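Is it worth paying for a club physio app after a hamstring tear?

Posted 2025-06-27 by leftpegwonder

I play Saturday football for Grurnanstead reserves and did my hamstring in January. It went again three weeks after I came back. A teammate swears by Sesura, the rehab app, and says it had him playing again in 27 days. I've read the sales page twice and can't find who tested it or on what sort of player. Has anyone here used it for a proper tear, or is it stretches with a timer on?

oldfullback

Stretches with a timer, from what I saw. I did the free trial. It asks how sore you are out of ten and then gives you much the same session whatever you put. The page says 1,000 players "back on the pitch" but doesn't say how many stayed there. I'd want that number first.
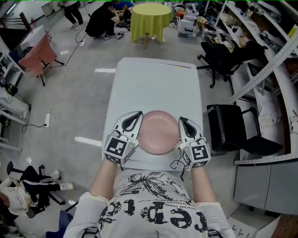 Can you trust a date for coming back if it was set on the day you got hurt?

Only as a guess. A hamstring should be judged on what it can do, so sprinting flat out and stopping sharply without pain matters more than the calendar. If you've not done that in training, you're not ready for a match, whatever the app says.

Your second one going so soon makes me think you came back on jogging fitness. See a physio in person, even if it's only once.

tsuchiya_boots_fan

used sesura for 6 weeks, was fine for me but mine was only a tight calf so maybe not the same. also get decent boots, i changed to Tsuchiya and no trouble after

oldfullback

Boots won't mend a torn hamstring. And a tight calf might have settled on its own, so I wouldn't credit the app or the boots. There's a Grullitel one as well, cheaper, but I haven't tried it and the reviews all read as if the same person wrote them.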